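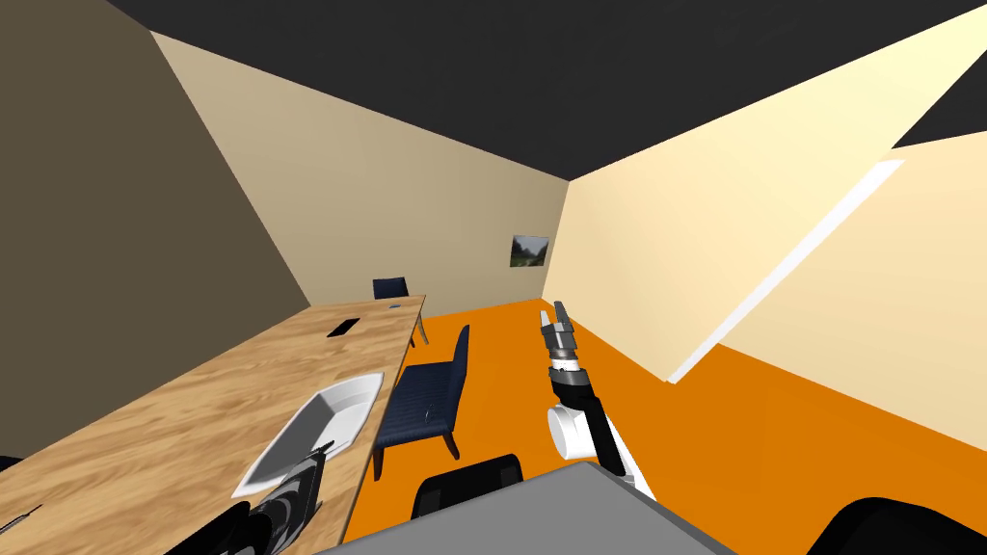
Do Fins Matter as Much as the Catalog Says? Speaker Notes

Talks > Wakesurf > Gear Evenings > Fins

Gear Coaching Boats Talks Contact

Print this page | E-mail this page

Opening. Ask for hands: who has bought a fin set in the last two seasons? Keep them up if you rode the old set and the new set on the same day, behind the same boat, with the same ballast. Most hands will drop. Leave it quiet for a second, then go on.

The claim I want to pick at is the one on the back of every fin packet. More drive, more hold, looser when you want it loose. I have the Drarkilis card with me and will read it out slowly. It promises speed and control and never says compared to what. A smaller fin? No fin? Last year's fin, which had the same card with a different color on it?

I am not saying fins do nothing. Take the center fin out of a thruster and you will feel it on your first bottom turn, if you get that far. My doubt is about the small stuff – a few millimeters of depth, a new "flex zone," a honeycomb core – and whether a weekend rider can feel it at all.

What we did at Grirnham. We had 7 riders on one Zolel board, and two fin sets taped over so the logo didn't show. Lợi Đoàn swapped them on the dock while the rider faced the other way. Each rider took two runs and then had to say which set was the expensive one. Four got it right. Pause here. Four out of seven is what you would expect from people flipping coins, and with a group this size I would not have believed a better score either.

Mention the weak points before someone in the back does. The wind came up after lunch. Two riders weigh a lot more than the rest. Tape changes the surface of a fin, maybe a little, maybe more than the honeycomb does.

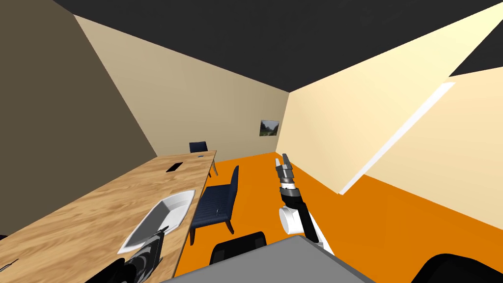

Afonso Loureiro wrote to me after an earlier version of this talk and said the test was unfair to the good fins, because our riders were cruising and never loaded the rail hard enough to bring out a difference. He said to put someone on a comp-level wave, have them throw a proper 360, and then ask again.

Fair point, and I'd like to see it done. But read his objection again from the shop floor. If the difference shows up only when you can throw a proper 360, then most of the people buying the fins shouldn't be.

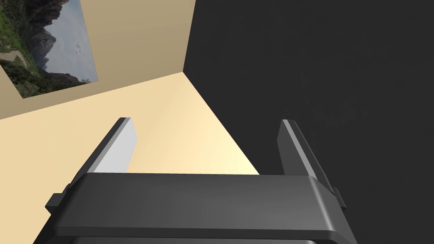 Margarida Amaral
Wakesurf coach and gear tester

Money. The Zolel package, board with top fins, was 502 dollars at Đinh when I last looked. The sticker on it says the fins were "proven over 3000 runs." I asked what proven meant. I got a friendly reply and another copy of the sticker. If anyone here has seen the run log, please find me at the break.

Things I would spend on first: a rope that isn't fraying at the handle, fresh traction pads, and a person on the boat who knows how to set ballast. Catarina Moreira lost the wave every session last summer and blamed her fins. We moved some weight to the surf side and she stayed in the pocket. One rider, one lake, so don't quote me on it as science.

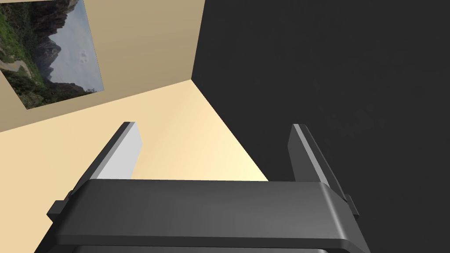 Toe-in is the last thing on my list, and it's where the catalog talk gets slippery. Side fins are often set with their front edges turned slightly toward the nose, and sellers like to show you this with a photo taken from right behind the tail. Be careful with photos. Look at the two gray fingers in the picture, how they seem to draw together as they go up; a good share of that is simply perspective. A pair of fins shot from close behind will do the same thing, and you can read all the toe-in you want into it. Ask for the angle in degrees, or measure it yourself against the stringer line. Achilleas Bakalis did that on 5 boards for me and two of them weren't even the same left and right. Neither owner had noticed.

If there's time, pass the taped sets around. Don't say which is which.

Questions I usually get. Do fins wear out? They chip, and a chip on the front edge is worth sanding. Plastic or fiberglass? Plastic bends more, and yes, I think most people can feel that one, though I haven't tested it blind and so I may be fooling myself too. Will I run the test again? Yes, with more riders, a calmer morning, and Afonso holding the clipboard.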